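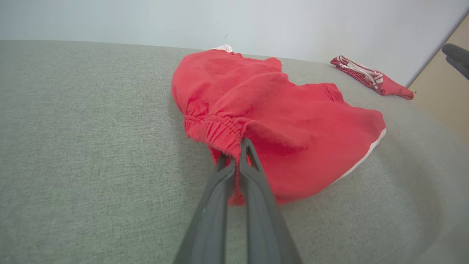 Tuning the grasp check in Nidix

Cloth lies to your gripper. A thin fold gives so little width that the default check calls it a miss, opens the fingers and tries again, forever if you let it.

1. Open the Grasp tab and set min_width to 2. The default is 16, fine if your laundry is made of bricks.
2. Turn on wrist camera confirm.
3. Set hold_frames to 36. Fewer, and one blurry frame counts as a drop.
4. Save, then restart the planner. Reload looks like it works. It doesn't.

Replay an old log before you run both arms live.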